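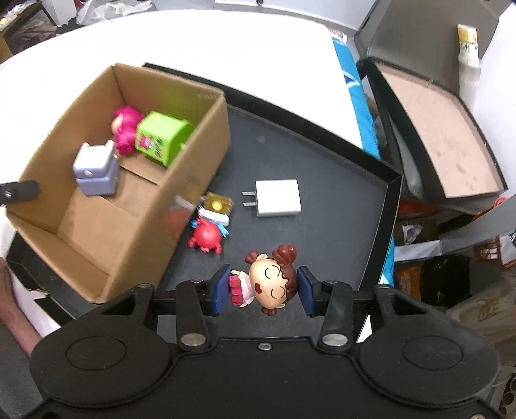 Figure 4.1 Small toys in an open cardboard box, and a girl figurine with closed eyes over a dark tray.

Chapter 4
Sorting and Packing Small Goods

In the previous chapter we studied large items, such as chairs and lamps, which are packed one by one. Small goods bring a different kind of work. A toy figurine weighs very little and costs very little, but a shop can receive 400 of them in one delivery, and each one must be taken in the hand, looked at and put in its right place.

Consider the toys in Figure 4.1. One is magenta, one is bright lime green and has the shape of a box, and another is white and lavender. The figurine has round hair bunches, which stand out from the head. Such shapes are pleasant for a child, but they are difficult for the packer. A round head rolls. A thin part can be pressed by a heavier neighbor. For this reason we do not choose the box only by the volume of the goods.

The carton and the tray have different duties. In a tray with low edges, all pieces can be seen at once, so it is suitable for sorting and checking. A carton with tall walls keeps the pieces together when they are carried. In many small workshops the two stand side by side on the same table, and the hand travels only a short way between them.

The toy shop Lella, in the town of Villanueva, will be our case in this chapter. Before the busy weeks of December, the shop packs mixed cartons of 16 figurines for its customers. The larger carton, which is called Zendside in the shop's own list, holds 40 pieces in two layers. We will return to both cartons in the exercises.

After studying this chapter, you should be able to:

choose between a tray and a carton for a given task
decide which pieces go to the bottom of a carton
fill the empty space so that the pieces do not move
write a short packing list

Words to know: carton, flap, seam, layer, filler, packing list

4.1 Before the first piece is packed

Begin with the bottom of the carton. Press the folded seams with the flat hand and look if they stay closed. If a seam opens, the carton must be taped from the outside before anything is placed in it.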